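Short film weekend at Prirnthorpe: what's on and how to book

The Prirnthorpe short film weekend is back at the end of the month, and the programme is now settled apart from one late change on the Saturday night. Tickets go on sale to newsletter readers first and to everyone else a week later. As before, all screenings are in the Nilness Rooms, next to the old corn store, with the bar open from an hour before the first film each day.

Most of the films are documentaries again. We had far more entries than we could show, and the selection panel watched every one of them to the end during February. The general feeling was that the standard of sound had gone up a good deal and that the films had got longer. Several good entries ran past the limit by ten minutes or more and had to be turned down for that alone. If you are thinking of entering next year, please read the rules on length before you send anything. 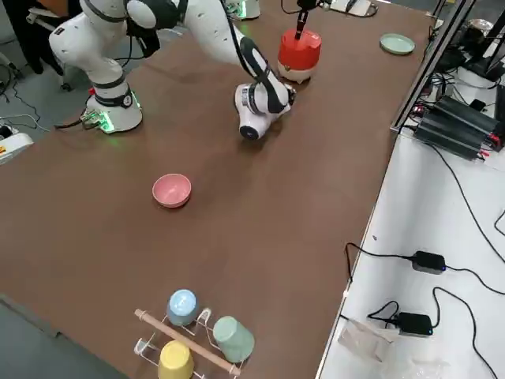
Page last changed: Sunday, March 10, 2024

The opening film on the Friday is Degefa, a portrait of a long-distance bus driver and the people who ride with him. It was shot over two winters by Segundo Paucar, who also did his own camera work and most of the editing. There is no narration and very little music. Much of it takes place inside the bus at night, and the picture is dark in places, so we will be keeping the side lights off for this one. Please try to be in your seat before it starts.

Segundo will be at the screening and will take questions afterwards. He has asked that the discussion be kept to half an hour, as he has an early train the next morning.

Saturday afternoon is given over to three programmes of shorts. The first is made up of films by people making their first piece of work, and runs for a little over an hour. The second is about work and the places where it is done: a net loft, a school kitchen, a night shift at a sorting office, a man who repairs church clocks. The third is harder to sum up. It has two animated films in it, a silent one, and a long single take of a street market being packed away in the rain. Some of the films in the third programme contain strong language and one has flashing light near the start. A sheet with the details will be on the door, and staff can tell you which film to sit out if you need to.

The Saturday evening feature was going to be a restored print of a harbour film from the 1970s, but the print is not going to be ready. In its place we are showing Hevetar, by Pascal Thiele, which follows a village choir in the year it loses its rehearsal hall. Those who came to the weekend two years ago may remember his short about the ferry timetable. The new film is his first at full length and it is a good deal quieter than that one. It has subtitles throughout. Anyone who has already booked for the harbour film through the members' scheme can keep their seat or ask for the money back, and should do so by email before the general sale opens.
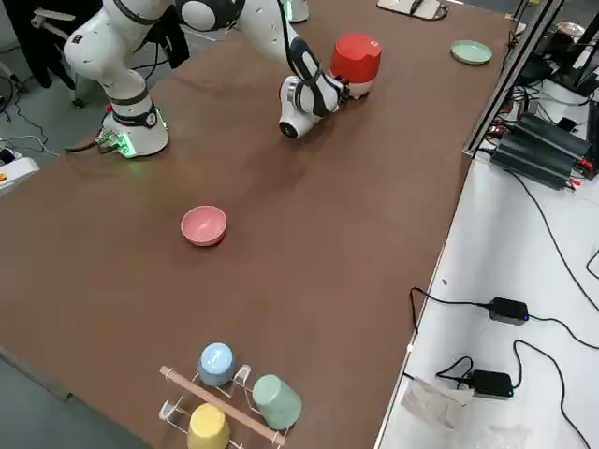

Tickets and passes

Single tickets are sold by screening. A weekend pass covers everything, including the Sunday morning talk, and saves money if you are coming to four screenings or more. The Nilness Rooms seat 100, and pass holders do not have a fixed place, so a pass will get you in but will not keep you a seat by the aisle. If you use a wheelchair or need to sit near the front, please say so when you book and a space will be held until the film begins.

Last year we found that a number of seats were booked and then not used, while people were being turned away at the door. This year any seat not claimed five minutes before the start will be offered to the waiting list. This applies to passes as well as single tickets.

Sunday

The Sunday morning talk is on finding money for a first documentary. It will cover small grants, what funders ask for in a budget, and how to write a page on your film before you have shot any of it. The weekend's own fund will be open to applications from the same day. There is some £2000 to give out, and it will be split between two films. Applicants have to live within the county or be filming in it, and should not have had a feature shown before. Students may apply.

Forms will be handed out at the talk and can be sent to you by post afterwards if you are not able to come. Please do not send finished films with the form. A short written outline and a link to something you have made before are enough.

The last screening is at two o'clock on Sunday afternoon and repeats whichever short gets the most votes from the audience on Saturday, followed by a second showing of Degefa for those who missed it. Voting slips will be given out with the programme at each of the three Saturday shows. Put them in the box by the bar before seven.

Getting there

The car park behind the corn store is closed for resurfacing, so please use the one by the swimming pool, a ten-minute walk away along the river path. The path is unlit - bring a torch if you are staying for the late film. The last bus back towards the station goes before the Saturday feature ends. If you have space in a car, or need a lift, there will be a board in the entrance where you can leave your name and direction.

Tea, coffee and sandwiches will be on sale between the afternoon programmes. Hot food will be served on Saturday only, from half past five until the evening film.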